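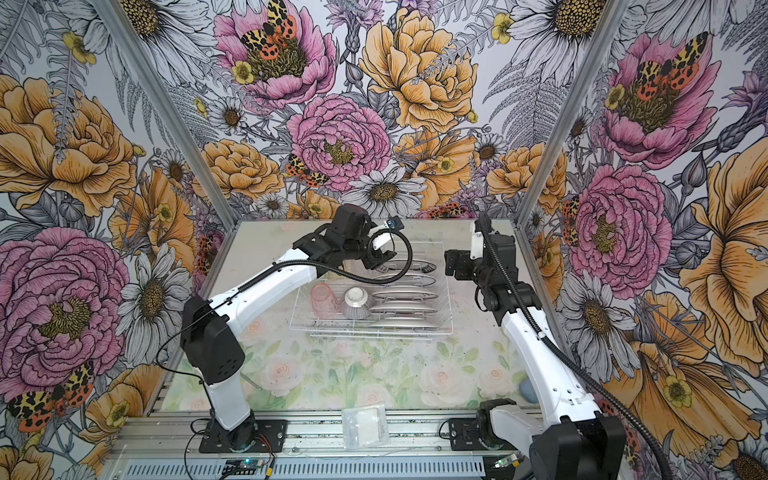

Plates on the right, cup and bowl on the left.

Wire dish rack: which way do you put the bowls?
Posted by Kheri Kinyua, 2nd August

Good evening to all. I have a small question about loading a wire rack. As in the photo, I stand the grey plates on edge between the dividers, one behind the other, and this works very well. The other half has no dividers, so there I lay the pink cup on its side and tip the ribbed bowl next to it. My sister says that a bowl must always be turned fully upside down. I find that it then sits unsteady on the wires. What do you do?

pevness20
Upside down, always. If the bowl is tipped, a little water stays in the lowest part of the inside and you must dry it with a cloth anyway. The same for the cup, I am afraid.

Vomine
I do not agree with pevness20. A bowl upside down on a flat surface keeps the steam under it. On wires it is better, but a tipped bowl gets more air. I have done it this way for 20 years and my bowls are dry in the morning.

Kheri Kinyua
Thank you both. I tried again with the bowl turned over, the one with the fine stripes. It is easier to hold it by the foot, because the side is smooth and my fingers are often soapy. 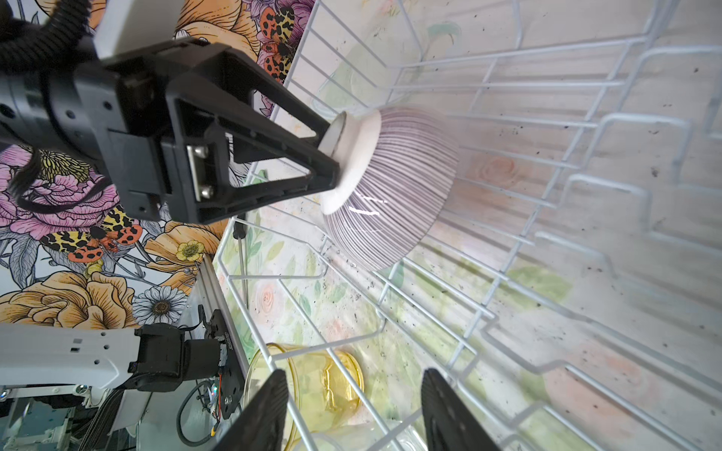

My difficulty is more with the order. If I put in the small glass bowl first, the yellow one, I am afraid to knock it with the heavier ones. If I put it last, there is no good place left for it. In July I chipped a glass dish exactly in this manner, and I was sorry, as it came from my grandmother.

guthrie_4
Glass first, at the side, and then do not move it any more. I wash glasses first also, while the water is clean, so it is the natural order for me. Plates after, pots at the end.

pevness20
For me glass goes last, on top of nothing and under nothing. If there is no place, dry the plates and put them away. Why must everything be in the rack at the same time?

Vomine
Because some of us have six people at dinner, pevness20.

Kheri Kinyua
Please, no quarrel about bowls! I think I will try the way of guthrie_4 this week. One more thing: my rack stands on a mat with pale roses, and the crumbs hide very well in the pattern. How do you keep it clean below the rack?

rener3057
Lift the rack away every evening, shake the mat outside, and wipe the table before you put it back. I was lazy with this and found marks on my table which do not go away. If your mat can be washed, wash it by hand in warm water and let it dry flat. Check the label first. 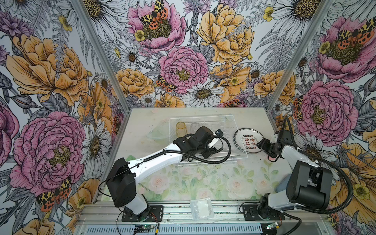
Related question: flowers on the mat and on the walls
Posted by Vomine

I open this part separately so that we do not mix the subjects. I like big flowers on wallpaper very much, the peonies and daisies with the moths between them, but would you put a flowered mat in the same place? My husband finds it too much. I say that the mat is pale and the walls are strong, so they do not fight.

guthrie_4
I would take a plain mat. One can also see the crumbs on it.

rener3057
Keep the roses. Crumbs you can shake out.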